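Ravis Theatre Workshop, Gekumholm
Wardrobe meeting, Friday, upstairs wardrobe room

Present: Estíbaliz Sarmiento (chair), Vsevolod Vasylenko, Lesia Dovhaniuk, Hryhorii Stasiv, Murray Boychuk (minutes)
Apologies: none received

1. Last minutes
Accepted, with one correction. Hryhorii did not "agree to look after" the dye cupboard. He agreed to look at it. He has now looked at it and it needs a new hinge.

2. Stage blacks, stocktake
Vsevolod reported on the black knitwear. The book says we own 100 pieces. The stocktake came up 13 short. Vsevolod thinks the missing pieces are still in crew members' bags from the spring run of Simivau and will come back if we send a friendly reminder. Murray asked how many came back after the last friendly reminder. Vsevolod did not have that number with him.

Lesia said the book itself is doubtful. Two pages are in pencil, and one line reads "black things, various". She does not believe the 100 and would sooner start from what is on the shelves. Estíbaliz agreed, provided the old book is kept.

Action: Lesia to start a new book. Vsevolod to send the reminder anyway.

3. Proposal to roll the knits
Vsevolod's proposal, held over from May. He would like all ribbed knits rolled and stood on end in the drawers. His paper claims this saves space, keeps the colour from fading along fold lines and makes it quicker to find a size.

Discussion was long. Points raised:

Lesia did not accept the fading claim. The drawers are shut and it is dark in there. Vsevolod said they are not always shut. Agreed that they should be.

Hryhorii said rolling stretches a ribbed cuff if the roll is pulled tight, and that half the crew will pull it tight. He has seen the neck go on a good jumper that way. Vsevolod said a loose roll does no harm. Hryhorii asked who would be going round checking for looseness.

Murray could not see how a roll shows its size any better than a fold does, given that the label ends up in the middle of both. Vsevolod suggested a tag on the outside. Murray asked who was writing the tags. Left there.

Estíbaliz pointed out that the heavy pieces don't stay rolled and spring open when the drawer is pulled. Vsevolod said this was a matter of technique.

Decided: a trial on the top drawer only, until the next meeting. Everything else stays folded. The minute-taker would like it recorded that he voted for the trial in order to get to item 4.

4. Quote from Hviid
Hviid have quoted for storage boxes at $70 each with lids, or $200 for a tall unit with runners. The covering letter says the boxes are "archival". Lesia wrote back asking what that meant in practice and was sent the same brochure again.

Hryhorii is not against boxes but doesn't think black jumpers worn for hauling flats need archival anything. He offered to fix the runners on the existing drawers if someone buys the screws. Estíbaliz preferred this. Vsevolod asked for the tall unit to be kept in mind. It will be kept in mind.

Action: Hryhorii to do the runners. No order to Hviid for now.

5. Handling and sorting on the floor
Estíbaliz is unhappy with knits being put down on the carpet during sorting. Black rib picks up every bit of fluff going, and the grey carpet has plenty to give. Vsevolod said the table is always covered. Murray noted that it is usually covered with Vsevolod's things.

Lesia is not convinced the carpet is the main culprit and suspects the dryer, which has been leaving lint on everything for months. She wants to brush one jumper straight out of the dryer and one that has been on the carpet, and compare. Hryhorii offered a jumper for each. Estíbaliz said they could run their test, and the rule would apply in the meantime.

Decided: sort on the table, held up by the body of the garment and never by the cuff. A clean sheet goes down first if the table really can't be cleared.

Action: Estíbaliz to bring a sheet. Lesia and Hryhorii to do the lint test.

6. Washing
Murray reported that the blacks came back from the last wash grey at the elbows. Lesia said they went in grey at the elbows. Vsevolod has read that vinegar restores black. There was no enthusiasm for the smell of vinegar backstage, and Hryhorii wanted to know where he had read it. Vsevolod may try it on one piece, at home.

Redyeing put off until the cupboard has its hinge.

7. Any other business
The iron is leaking again. Estíbaliz asked that people empty it after use. Murray asked that people be told which iron. The blue one.

Lesia asked for the key to the upstairs room to go back on its hook. Hryhorii found it in his coat during this item.

Meeting closed at 8:40. Next meeting to be set once the runners are done.

Attached to item 5, black ribbed knit:
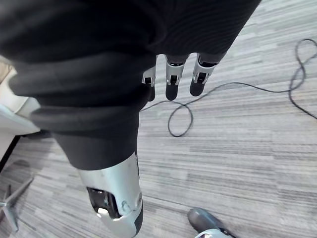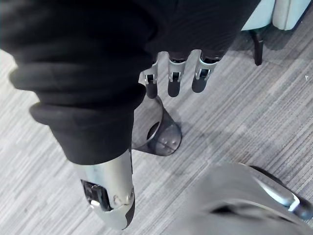 Put to the meeting by a crew member in writing: Can I take my blacks home between shows and wash them myself?

Reply agreed by those present: You can if you sign them out in Lesia's new book first. Wash them cool, inside out, with other dark things, and dry them flat. Don't tumble them and don't hang them by the shoulders, because the rib drops and we can't get it back. They need to be on the shelf again by the afternoon before the next call.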